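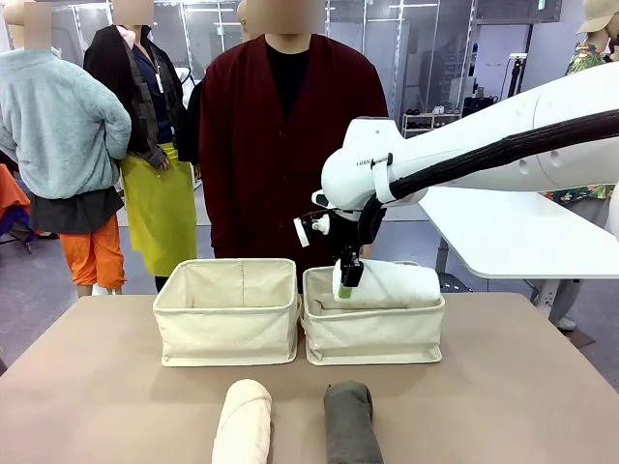
Rolled towels and a pair of cream canvas baskets, with the white roll at the right-hand one.

Towel Baskets: Your Questions

Do I have to roll them?
No. You can fold them, stack them and watch the stack lean over by dinnertime. Rolls stay put, and you can pull one out without disturbing its neighbors.

How do I get a roll that doesn't unravel?
Fold the towel in half the long way, then roll from the short end. Firmly. If it looks like a croissant, start over.

Upright or lying down?
Upright if you own a lot of towels. Flat across the top if you own a few and would like the basket to look busy.

Why two baskets?
One for bath towels, one for everything your household insists is a bath towel. Mallar baskets come in pairs anyway, so you may as well use both.

Can the canvas be washed?
Cold water, 30 minutes, air dry. The dryer will give you a smaller basket, and we don't refund those.

Should I sort by color?
Pale pink, white and dark gray get along fine on a shelf. In the washer, keep the gray by itself for the first 4 loads.

Can I return a basket I've used?
Within 35 days, yes. Please take your towels out first.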